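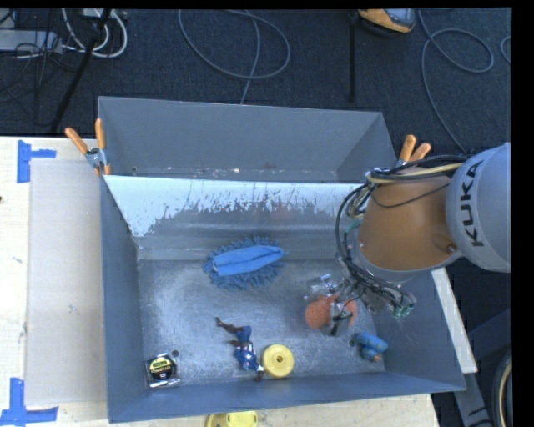 Allville Household Exchange – minutes of the May meeting

4 min read

Present: Malou Kragh (chair), Tetteh Antwi (minutes), the Saturday desk team, two members from the Stundberg branch. Apologies were received from the Wumbei branch.

The meeting opened at 7:10 p.m. in the back room.

1. Minutes of the last meeting
Accepted with one correction. The shelf brackets came from the Stundberg branch, not Wumbei.

2. The mixed bin
Malou reported that small items which do not belong on any shelf are still going into the gray metal bin. She gave the blue duster with the shaggy fringe, the tape measure and the little action figure in blue as the usual sort of thing. Toys, tools and cleaning items end up on the same floor and people looking for one have to move the others.

Tetteh asked whether the narrow compartment behind the divider could be used. Stundberg said they keep screws and hooks in theirs and it works well enough. Malou was against small hardware because of the round holes in the floor of the front section. Things get moved between the two sides and would drop through. It was agreed to try flat items in the rear compartment until the next meeting.

The condition of the divider was discussed. The white has come away toward the bottom and bare gray metal shows under it. There are pale flecks lying in the rear compartment. One member thought these were bits of the coating, another thought they could be anything. Tetteh will brush the compartment out and see if more appear. Repainting was put off. Malou does not want toys going back in with fresh paint, and the desk team has no other bin of that size.

Agreed: toys go to the toy shelf the same day they come in. The mixed bin is for tools, cleaning items and things waiting for a decision.

3. Unidentified items
The yellow disc with the raised rim and the hole in the center was talked over at some length. Suggestions were a wheel from a toy, a lid and part of a yo-yo. No decision. It stays in the bin for one month and then goes to the craft box.

The fuzzy orange-red item was also raised. Stundberg would like it for their children's corner if it is not claimed. Agreed.

4. Tape measures
Members have asked to borrow tape measures for a weekend at a time. The one in the bin, with the black and yellow face, has not been entered on the loan list. Tetteh will check that it pulls out and locks before it is lent. Loans to be for 3 days, no deposit. Malou asked that the loan card be filled in by the desk and not by the borrower, as last month's cards could not be read.

5. Cleaning items
Discussion on whether dusters and mitts should be accepted at all. Two members felt that used cleaning things should be turned away at the desk. Others said they go quickly. Agreed to accept them if they have been washed, and to put a line about this on the Ukent notice board – Malou to write it. Mops are still not accepted.

6. Leaflets
The Stundberg branch has 400 leaflets left with the old opening time. These will be corrected by hand up to the end of the month and the rest recycled. Wumbei to be asked if they have any.

7. Any other business
The radiator key is missing again. The table under the mixed bin is to stay where it is, as moving it blocks the cupboard. Stundberg asked for 10 of the stacking crates and can collect them on Saturday after closing.

The meeting closed at 8:25 p.m.

Minutes taken by T. Antwi

Shares: 4

3 comments

desk_helper
Item 7, the radiator key is on the hook inside the cupboard door. I put it there after the cold week.

Renter on Ukent Rd
Can I bring two microfiber cloths? They are washed but one has a stain.

Malou Kragh
Yes to the cloths, stain is fine. Thank you for the key.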